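5 失效分析：换装间隙内的臂间接近事件

5.1 事件背景

Caseck双臂单元在Zidthorpe试验车间投入连续运行后，自三月至六月，安全控制器日志中共登记保护性停机59次。其中多数停机可以归入已知类别，包括操作人员进入协作区域、急停回路自检超时以及夹持力超限，处置程序在前期工作中已有规定，本节不再重复。需要单独讨论的一类停机发生在工具换装期间：一侧机械臂已将末端工具放回工具架，腕部仅保留安装板及其连接器，另一侧机械臂则仍在执行拾取任务。在此间隙内，执行拾取任务的机械臂偏离预定的拾取位置，向对侧腕部接近，直至关节力矩监测触发停机。

此类事件未造成人员伤害。六月的一次事件中，夹爪指端与对侧安装板发生接触，连接器外壳出现压痕，单元停用至部件更换完毕。该次事件之后，项目组将换装间隙内的臂间接近列为独立的失效类别，并暂停了换装与拾取并行执行的功能。本节给出该类失效的复现方法、成因分析以及相应的修改措施。

为便于叙述，下文将执行拾取任务的机械臂称为“作业臂”，将处于换装状态的机械臂称为“待装臂”。两臂型号相同，控制周期相同，左右角色可以互换。换装间隙指旧工具脱离确认信号发出之后、新工具锁紧确认信号收到之前的时间段。

5.2 系统中与失效相关的部分

Caseck单元的防碰撞功能由三层构成。第一层为规划层，在生成轨迹时以两臂的简化几何模型进行干涉检查。第二层为距离监测层，在执行过程中依据编码器读数持续计算两臂各连杆之间的最小距离，低于减速阈值时降低速度，低于停止阈值时触发受控停机。第三层为力矩监测层，依据关节力矩残差判断是否发生非预期接触，属于接触后的保护手段。

按照设计意图，前两层应在任何接触发生之前起作用，第三层仅处理模型外的障碍物。待装臂属于系统自身的组成部分，其位置在任何时刻都可由编码器获得，理应由前两层完全覆盖。六月事件的日志显示，停机由第三层触发，前两层在接近全过程中既未减速，也未给出警告。因此分析的首要问题是前两层为何没有反应，其次才是作业臂为何向该方向运动。

作业臂的目标位置由拾取模块给出。拾取模块以腕部相机图像为输入，先由分割网络输出可抓取区域，再由抓取评分网络对候选抓取姿态排序，最后将得分最高的姿态交给规划层。腕部相机随夹爪运动，两侧指端始终位于视野之内。分割网络的类别包括工件、台面、指端、机械臂本体和背景。机械臂本体这一类别在训练数据中由两部分样本构成：一部分为作业臂自身连杆偶然进入视野的图像，另一部分为对侧机械臂携带工具时的图像。

工具架设在工作台一侧，待装臂在换装间隙内的停放姿态由换装程序规定。该姿态的选择以缩短换装时间为主要依据，腕部朝上，安装板位于工作台附近。在现行版本中，该停放位置处于作业臂的可达范围之内。设计文件将这一重叠列为可接受条件，依据即为上述第二层监测的存在。Caron在设计复核中曾就该重叠提出书面意见，建议在换装间隙内缩小作业臂的工作空间。该意见当时未被采纳，理由是距离监测层已提供等效保护。本节的分析结果表明，这一等效关系并不成立。

5.3 复现方法

在实体单元上重复此类事件存在损坏设备的风险，因此复现工作在Flondlow仿真环境中进行。仿真环境导入了两臂的完整外形模型、安装板与连接器的外形模型、工作台以及地面，并在与实体单元相同的位置设置腕部相机。控制软件与实体单元使用同一版本，三层防碰撞功能全部启用，阈值不作修改。与实体单元的主要差别在于，仿真环境能够以外形模型为依据独立计算两臂之间的真实最小距离，该距离不反馈给控制软件，仅用于事后比对。

仿真共进行300回合。每一回合以待装臂进入换装间隙为起点，作业臂的初始位置、待装臂的停放姿态、光源方向和台面工件的分布在规定范围内随机取值。随机种子与软件版本一并存档，任一回合均可逐周期重放。回合的终止条件有三项：作业臂完成一次拾取，任一防护层触发停机，或换装间隙按设定时长结束。

300回合中，有261回合按照终止条件正常结束并取得完整记录。其余回合因仿真求解器在接触计算中不收敛而中断，未计入后续统计。由于求解器不收敛多出现在几何体相互接近的情形，剔除这些回合可能使接近事件的比例被低估，而不会使其被高估。这一偏差方向与本节结论的用途相容，但在引用本节数据估计实际风险时应当加以注意。

对每一回合，记录作业臂所选抓取姿态、分割网络的逐像素输出、距离监测层给出的最小距离，以及由外形模型独立计算的真实最小距离。当真实最小距离低于停止阈值，而距离监测层未触发停机时，该回合记为“漏报”。在取得完整记录的回合中，漏报共计167回合。

漏报的判定完全由数值比较得出，不涉及人工判断。成因归类则需要查阅图像与轨迹。归类工作由Nowicki与Mayrhofer分别独立完成，二人在归类过程中不交换意见，归类表格于全部回合处理完毕后合并。存在分歧的回合由Stępień重新查阅原始记录后裁定，裁定理由随归类表格一并存档。

5.4 成因一：距离监测模型的缺失

距离监测层使用的几何模型由各连杆的凸包构成。查阅模型文件可知，最末一个凸包终止于腕部法兰端面。安装板、安装板上的连接器以及工具本体均不属于机械臂连杆，而被归入“工具”几何体，由工具管理模块在工具锁紧时加载，在工具脱离时卸载。

这一处理方式源于单元的早期版本。早期版本中，安装板与工具为一体部件，工具脱离后法兰端面之外确无其他部件，卸载工具几何体与实际情况一致。此后工具接口经过改型，安装板与连接器固定保留在腕部一侧，仅工具本体随换装动作脱离。机械部分的改型文件完整记载了这一变化，软件部分的工具描述文件却沿用了原有的层级关系。于是在旧工具脱离确认信号发出的同时，安装板和连接器也随工具本体一同从监测模型中消失，直至新工具锁紧后才重新出现。

在换装间隙内，监测层所认识的待装臂因此短于真实的待装臂。二者之差等于安装板与连接器沿腕部轴线方向的总高度，而停止阈值小于这一高度。作业臂从腕部轴线方向接近时，即使指端已经接触连接器，监测层计算所得的距离仍可高于停止阈值。若作业臂从侧面接近，法兰与连杆的凸包能够提供部分保护，但安装板的边缘伸出法兰之外，靠近板角的位置同样存在漏报。

规划层使用同一份几何模型，故存在同样的缺失。两层名义上相互独立，实际上共享同一数据来源，任何模型错误都会使两层同时失去作用。在原有的安全论证文件中，规划层与距离监测层被作为两道独立措施计入，其合并失效的可能性以各自失效可能性的乘积估算。依据本节的分析，该估算方法不适用于模型错误这一失效原因，相关段落已予撤回。

在工具锁紧状态下，几何模型与实际外形一致，监测层工作正常。投运前的验收试验均在工具锁紧状态下进行，试验大纲中没有换装间隙内的臂间接近项目，因此验收过程未能发现上述缺失。

5.5 成因二：拾取模块对裸露安装板的误判

几何模型的缺失解释了防护层为何没有动作，但不能解释作业臂为何主动接近待装臂。在台面存在可拾取工件的情况下，作业臂没有理由将目标设置在对侧腕部。对归类表格的整理表明，多数漏报回合中，作业臂所执行的抓取姿态以待装臂安装板为中心，其余漏报回合则属于作业臂前往正常工件途中经过待装臂上方。前一种情形的成因在于分割网络的输出。

图7给出仿真环境中作业臂腕部相机的一帧图像。两侧黑色指端之间，待装臂的腕部竖直向上，顶端为浅灰色安装板，板的上缘两角附近各有一个深色小圆孔，中部为方形连接器。安装板后方为木质台面，台面上有边界清晰的阴影。
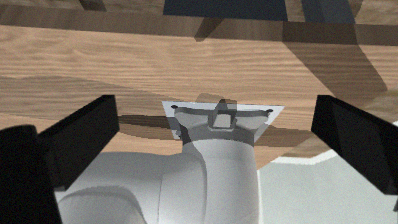 图7 Flondlow仿真环境中的腕部视角：夹爪两指之间可见对侧机械臂的腕部与安装板。

从拾取模块的角度看，这一视角具有若干不利因素。安装板在图像中央附近亮度最高，与木质台面的对比明显，其平整的外形与板上圆孔又与本单元所处理的带孔板状工件相近。两指之间的开口朝向安装板，抓取评分网络倾向于给予此类居中姿态较高的分值。连杆部分为白色，表面圆滑，分割网络通常能够将其正确归入机械臂本体；安装板与连接器的外观则与连杆差别较大。在训练数据中，对侧机械臂总是携带工具出现，安装板被工具遮挡，网络没有见过其裸露状态。

为检验上述解释，项目组对归入该情形的回合进行了替换重放。重放保持随机种子、轨迹起点和光源方向不变，仅将安装板与连接器的表面颜色改为与连杆相同的白色，或仅去除板上的圆孔，或二者同时施行。单独去除圆孔后，部分回合的抓取目标回到台面工件；单独改变颜色的影响较小；二者同时施行时，误判明显减少，但没有完全消失。仍然存在误判的回合中，得分较高的区域集中在连接器正面及其上方凸出部分。由此可以认为，圆孔是误判的主要视觉诱因，连接器的块状外形是次要诱因。

台面阴影的作用也在考察范围之内。Mayrhofer在归类过程中注意到，误判多发的回合中，安装板后方往往有深色阴影带经过，使板的下缘在图像中更为突出。改变光源方向的重放结果对此给予一定支持，但阴影位置与待装臂停放姿态在仿真中存在相关性，现有数据不足以将二者的影响分离。本文对阴影的作用不作定量结论。

另需说明的是，分割网络的误判本身不构成安全功能的失效。拾取模块未被赋予安全等级，其输出在任何情况下都应当被视为不可信，由防护层加以约束。误判的意义在于改变了暴露频率：防护层的缺失原本只在两臂偶然交会时才会显现，误判则使作业臂反复以腕部轴线方向接近待装臂，而该方向恰为监测模型缺失最严重的方向。

5.6 实体日志的核对

仿真结果需要与实体单元的记录相互印证。项目组调取了59次保护性停机的全部日志，逐一检查停机时刻是否处于换装间隙内，以及停机由哪一层触发。凡停机时刻处于换装间隙内且由力矩监测层触发的，均进一步比对作业臂停机时的位姿与待装臂安装板的位置。

核对结果与仿真一致。在换装间隙内由力矩监测层触发的停机中，没有一次在停机前出现减速指令。部分停机在当时的值班记录中被登记为夹持力超限，原因是力矩残差的报警代码与夹持力超限共用同一显示文本，值班人员无法从操作界面区分二者。该显示问题延迟了对此类失效的识别。若报警文本能够区分接触来源，该类别有可能在更早的月份即被单独列出。

实体单元的腕部图像按原有设置仅保留停机前的末帧，图像数量有限，不足以统计误判比例。在可供查阅的末帧中，分割结果与仿真中观察到的误判形式相同，即安装板区域被标为工件。Penner据此建议延长图像保留时间，该建议已经执行。

5.7 修改措施

修改措施按照对安全论证的贡献分为两组。

第一组措施针对几何模型与防护层。工具描述文件的层级关系已经更正，安装板与连接器作为腕部的固定部件并入末端连杆凸包，不再随工具几何体加载和卸载。工具几何体的卸载时刻由脱离确认信号改为待装臂离开工具架之后，避免在脱离动作尚未完成时过早缩短模型。规划层与距离监测层改用各自独立维护的几何模型，两份模型由不同人员编制，每次发布前进行自动比对，差异超过允许值时禁止发布。停止阈值依据更正后的模型重新计算，并计入制动距离与模型误差。

换装期间作业臂的工作空间同时受到限制。自换装程序启动至新工具锁紧，以待装臂停放位置为中心的区域对作业臂关闭，该限制由安全控制器直接执行，不经过拾取模块和规划层。这一措施即Caron此前的建议，代价是换装期间部分台面工件无法拾取，单元节拍有所延长。

第二组措施针对拾取模块，不计入安全论证。训练数据中增加裸露安装板的仿真图像，覆盖不同的停放姿态、光源方向和台面条件，标注时将安装板与连接器归入机械臂本体。候选抓取姿态在评分之前先依据编码器读数进行筛除，凡与对侧机械臂外形重叠的姿态不进入评分。操作界面将接触报警与夹持力超限分为两条独立文本，并在接触报警中显示当时的换装状态。

修改后的软件以原随机种子重放了全部漏报回合。在全部重放中，真实最小距离均未低于停止阈值，多数回合的作业臂未进入减速区。重放所用的几何模型与更正后的监测模型出自同一套设计文件，因此重放结果不能用于证明设计文件本身与实物相符。为弥补这一点，项目组在实体单元上以低速方式进行了补充试验：待装臂停放于换装姿态，安装板外侧加装可压缩的泡沫护套，作业臂由示教方式从轴线方向和侧面分别接近。补充试验中，受控停机均由距离监测层触发，泡沫护套未被压缩。

5.8 适用范围与遗留问题

本节分析限于两臂型号相同、工具接口为改型后结构的Caseck单元。使用早期接口的单元不存在安装板保留于腕部的情况，但其工具描述文件与改型单元共用同一版本库，在应用上述更正时须确认末端连杆凸包与实际接口一致，否则可能引入相反的模型错误，即监测模型长于实物，造成不必要的停机。

线缆与气管未纳入任何一份几何模型。换装间隙内，连接器周围的线缆可能处于松弛状态，作业臂从侧面经过时存在勾挂的可能。在现有日志中未发现此类事件，工作空间限制措施也降低了其发生机会，但该风险尚无专门的检测手段，已登记为开放项。

仿真求解器不收敛的回合仍待处理。Stępień对其中一部分更换接触模型后重新计算，已能取得完整记录，初步结果未显示新的失效形式。其余回合的重新计算完成之前，漏报比例只适合用于修改前后的相互比较，不宜作为绝对的风险数值引用。

换装与拾取并行执行的功能目前在Zidthorpe车间以降速方式恢复。全速运行的恢复条件包括：两份独立几何模型完成与实物的测量比对，验收大纲增补换装间隙内的臂间接近试验，以及更新后的安全论证文件通过复核。前两项已在进行，复核由未参与本节归类工作的人员承担。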